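Skip to content
Home | Projects | Field Notes | Archive

Placing a Puzzle Geocache on the Horel Ridge Trail

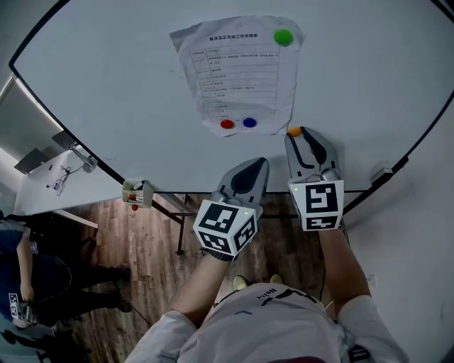
Author: second-year student, Outdoor Recreation program, Liltthorpe College

Our assignment was to plan, place and maintain one geocache over a single term. I chose the ridge trail above Horel, which had a traditional cache near the parking lot and nothing higher up.

The cache is a two-stage puzzle named Mumelell. Stage one is a metal tag on the back of a trail sign. It gives four digits that are added to the posted coordinates. The final is a small screw-top container under a rock shelf at 1,757 feet. The hike takes 30 minutes from the first stage at an easy pace.

Permission took longer than the placement. The land manager wanted the cache at least 8 feet off the trail and out of the nesting area on the north side, so I moved the final once before submitting it. My first set of coordinates was also bad. Tree cover threw off the signal, and I went back on a clear morning in March to take new readings and average them.

By the end of the term the cache had 8 finds and one log marked "did not find." Two finders wrote that the hint was too easy. One said the logbook was damp, and I replaced it with waterproof paper and a new O-ring. I also changed the terrain rating from 2.5 to 3 after walking the last section in rain. The rock there is slick and a hiking pole helps.

If I did this again I would test the container in a bucket of water before placing it. I would also put the parking coordinates in the listing from the start. The cache is still active, and the Ki hiking club has agreed to check it after I graduate.

Contact | Copyright Liltthorpe College | Back to top

This site uses cookies. By continuing you accept our cookie policy.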